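I have now read three threads this month telling me laundry is a solved problem if I buy the right basket. I've been doing laundry for 17 years in four apartments and one basement. I have some doubts. Long thread, mute me if you need to.

1/ Start with capacity. Every front loader gets sold on how much it holds. What it holds in a brochure and what it washes properly are two different numbers, and the second one never makes it onto the tag. Fill a drum to the top with towels and you get a warm damp brick.

2/ Malachy Heffernan replied to my last thread to say his Kavitz takes a king comforter "no problem." I asked if the middle of the comforter was clean. He said it smelled fine. Malachy, a thing can smell fine and still have soup on it.

3/ My rule is the hand rule, same as my aunt's. Load it, then put your hand in flat above the clothes. If there's room for the hand, run it. If you have to push, take out the jeans. I've never seen an app improve on this, and Skiton has an app for it.

4/ Yes I tried the Skiton app. It asked me to photograph my hamper. It told me I had a "mixed load." I knew that. It then offered me a subscription.

5/ Went out Monday to look at washers and pods and whatever else people keep telling me will change my life. Took the train, got there before lunch, had a list.
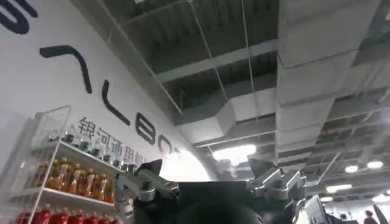

Showrooms bring out the worst in me, I'll admit that first. The ceilings are all ducts and hanging rods now, like every coffee place since forever, and I'm supposed to feel I'm getting a factory price. I do like a plain shelf, though. The drinks were lined up by kind, water on one tier and the tea-colored bottles on the next one down with their labels on, and red ones under that. You can find what you want from across the room. If somebody organized a laundry closet that way I'd have no complaints. What they sell you is a wicker thing with a liner that has to be washed separately.

6/ On liners. A hamper liner is laundry you bought on purpose. Think about that before you spend 64 dollars on the Calitia one with the leather handles. (Leather. Next to wet towels.)

7/ Conall Ó Briain asked what I have against sorting bins. Nothing! Two bins, light and dark, great. It's the five-bin people I don't believe. You do not have a "delicates" stream in your house, Conall. You have one sweater.

8/ And the decanting. Moving detergent out of the jug with the instructions on it and into a glass jar without instructions. Then a little label for the jar. If there are kids in the house please leave it in the thing with the safety cap, I'm not even being cranky about that one.

9/ OK, machines. I look at three things in a front loader and I don't care what color it is. Door seal, the lip of the drum, and whether I can see to the back without my phone light. The last one sounds petty until you've washed a red sock with your work shirts.

10/ Dark drums are how socks get left behind. Small wet things stick to the top of the drum after a spin and you don't see them because you look down, where the pile was. Look UP. Then reach up and run your hand all the way around. I find something one time in three, and I'm careful. 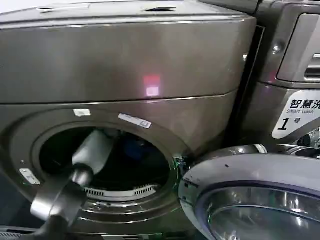

Something blue way up in the back of the drum.

11/ See also: stickers. How many stickers does a door rim need. I have peeled these off with a hair dryer, with cooking oil, and once with a credit card that I then could not use. The hair dryer wins. Peel slowly. Keep the one with the model number or copy it down somewhere, you will want it the day you need a part.

12/ I'm neutral on the taupe-gray finish. It'll hide lint better than white does. It'll show dried detergent drips worse, if it behaves anything like my sister's fridge. Nobody selling you a satin panel brings a wet sponge to the demo, so bring your own eyes and ask what it's supposed to be wiped with.

13/ Someone asked about small green lights. My opinion is that a light should mean one thing. On my current machine the same light means the door is locked, the door is about to unlock, and I forgot to turn off child lock in March. I stood there pulling on it like an idiot. Read the page about the lights before you buy, it's usually online.

14/ Price. People keep quoting me 3,000 dollars for the washer and dryer pair like it's a law of nature. I have not paid over 1,000 for a washer in my life and my shirts are the same as yours. Moriarty, the repair shop by me, will tell you for free which models they see too much of. They won't put it in writing. Go in and ask.

15/ Things I do believe in, so I'm not only complaining:
Leaving the door open after a wash.
Wiping the fold in the rubber, especially the bottom part.
Half the detergent you're using now, and then see if you notice.
Emptying pockets before the hamper and not at the machine, when you're already annoyed.

16/ Things I don't:
Scent beads.
"Laundry stripping" in the bathtub. The gray water is mostly dye and leftover soap, and you've lost an evening.
Any basket that collapses. It will collapse.
Folding videos. I've watched the fitted sheet one a dozen times. Mine goes in the closet as a ball and it comes out as a sheet.

17/ Malachy is already typing about vinegar. I've used vinegar. It's fine on towels now and then. I would not pour it in every week, rubber parts and acid are not friends, and I'd rather buy vinegar for salad.

18/ Did I buy a washer? No. Mine still spins. It walks a little on the towel cycle and I put a foot against it. Will revisit if it ever gets to the hallway.

19/ Adding one since three of you asked: no, I don't know where to get the shelf. Clear sides, white boards, go look at store fixture places. If you find one under a hundred bucks tell me and I'll take back half of this thread.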